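The Tray on the Table

Fruit kept in a deep bowl goes bad from the bottom up. The weight of the top layer bruises the one beneath it, and air does not reach the contact points. A shallow tray limits the load to a single layer and keeps every piece in sight.

Raelene Rutherford has sorted household produce this way for 17 years, first in a boarding house kitchen and now at home. Her method has few parts: a tray with a low rim, a table out of direct sun, and a check each morning before breakfast. Anything soft is eaten that day or cooked.

Choosing a tray

Depth matters more than area. A rim as high as half a small orange will stop fruit from rolling and still let a hand in from any side. Rutherford prefers a white interior, on which juice and mold spots show early. Colored rims make no difference to the fruit, though they help locate the edge on a busy tablecloth.

Kane Paewai, who runs the Kulska housewares counter, sells trays in plain and rimmed versions. The plain ones come back more often, he says, usually after something has rolled onto the floor.

Spacing

Pieces should not touch. Oranges hold up well but will pass mold to a neighbor through a break in the skin. Tomatoes bruise at the shoulder and are best set stem side down. Small round fruit fills the gaps, provided it can be lifted out without moving the larger pieces.

Rutherford allows 2 exceptions to the rule on crowding: a tray for guests, and one that will be emptied within 4 hours.

Mixed trays

A table tray need not be all fruit. Contrast in shape makes the contents easier to read and gives round items something to rest against. 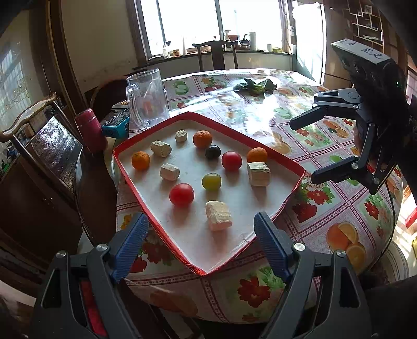
Small oranges and red tomatoes carry most of the color in a mix of this kind, with the cream-white blocks set among them as the angular element. The patterned tablecloth does no harm, as the white base separates the contents from the print.

Cleaning

Empty the tray completely once a week. Wash with warm water and dish soap, rinse, and dry the corners with a cloth. Check the rim for dents and replace the tray if the base no longer sits flat. Wipe the tablecloth underneath before setting the tray down again.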